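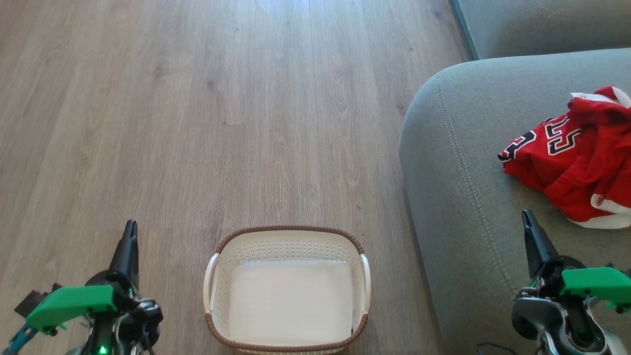 *A plastic basket with a woven-look rim, on a wood-look floor.*

# Keeping a Long Fantasy Series in Good Order: Shelving, Repair and Storage

A fantasy series of ten or more volumes is harder on a shelf than the same number of ordinary novels. The books are thick, they are usually bought over many years in different bindings, and the early volumes get reread far more than the late ones. The notes below apply to paperbacks and hardcovers from the last fifty years or so. Anything older or valuable should go to a conservator.

My test set is the Mudov cycle, 19 volumes in mixed bindings, with a second paperback set of the first six.

## Shelf span and load

Weigh the books before choosing the shelf. A bathroom scale and a box will do: weigh the box empty, fill it, weigh again, subtract. Divide by the width the books occupied to get the load per foot.

- Particleboard, 3/4 inch thick: keep the unsupported span under 24 inches for hardcovers.
- Plywood, 3/4 inch thick: 30 inches is acceptable, 32 with a hardwood strip glued along the front edge.
- Solid oak or maple, 3/4 inch thick: 36 inches.

If a shelf has already sagged, turning it over buys a year or two. A center support is the permanent fix. Cut it to the exact height between shelves and place it directly above the support on the shelf below, so the load runs down to the base.

Two rows deep is common with long series and works poorly unless the back row is raised. A length of 2x4 laid flat lifts the back row 1 1/2 inches, enough to read the titles on most paperbacks.

## Standing or lying flat

Hardcovers under 800 pages can stand. Above that, the text block is heavy enough to pull away from the case at the top of the spine, particularly if the book leans. The third Mudov volume runs past that limit and did exactly this in the 1994 binding. Store books of that size flat, no more than three to a stack, with the largest at the bottom.

Paperbacks should stand upright with light pressure from both sides. If a book takes real effort to pull out, remove one volume from the row. Push the neighbors back and grip the book at the middle of the spine. Pulling from the top edge tears the head of the cover.

## Reglueing a loose page

Use PVA bookbinding glue. Caputo sells it in a small bottle with a needle tip, and any other neutral-pH PVA is suitable. Rubber cement turns brown, and clear tape leaves a residue that cannot be removed from newsprint-grade paper.

1. Brush the old glue off the edge of the page with a dry toothbrush.
2. Put a line of glue on scrap paper and draw the spine edge of the page through it. The line on the page should be 1/16 inch wide at most.
3. Open the book to the gap and seat the page fully into the gutter, aligned at the top.
4. Lay wax paper on both sides of the page and close the book.
5. Weight it for 12 hours. One heavy hardcover is enough.

If five or more neighboring pages are loose, the spine adhesive has failed and spot repair will not hold. Settimio Ferri, who rebinds paperbacks for a used bookstore, splits the book at the failure, roughens both edges with 120-grit sandpaper and glues the block as a unit between two boards. I have copied his method on four books. Three have held. The fourth was read in a bathtub.

## Maps

Fold-out maps fail at the crossing of the folds. Reinforce that point from the back with a square of Japanese tissue and wheat paste before it opens. For a map printed on the endpapers there is nothing to do except photocopy it. Keep the copy loose in the book and consult that.

## Dust jackets

Clear polyester covers come in rolls or cut sizes. Measure jacket height, then buy the next size up. The Dollo covers have a paper backing with a fold line and take a minute each. Do not tape the cover to the boards – the tape should touch only the cover itself. For mismatched jackets in one series, the covers also even out the gloss, a minor cosmetic gain.

## Smell and damp

Used sets often arrive musty. Put the books in a lidded plastic tote, standing and slightly fanned, with an open tray of unscented clay cat litter. Leave them for two weeks and stir the litter once. Baking soda works more slowly and gets into the pages.

Target humidity for the room is 40 to 50 percent. I log mine with a Protton gauge. In August the bottom shelf on the outside wall reads eight points higher than the top one, so the series now starts at the top. A two-inch gap behind the bookcase reduced the difference to three.

## Labeling and lending

Number the volumes in reading order on a slip of acid-free paper inside the front cover, in pencil. Publication order and reading order differ in many series once prequels appear, so write both:

`Reading 4 / Published 11`

For lending, record the volume, the borrower and the month. Amedeo De Luca has had my volume 7 long enough that I bought a replacement, and the replacement is the wrong height by 3/8 inch.

## Boxing for a move

Use small boxes, 1.5 cubic feet, and stop at 35 pounds. Pack paperbacks spine down, never spine up. Fill gaps with plain paper and write the volume range on two adjacent sides of the box.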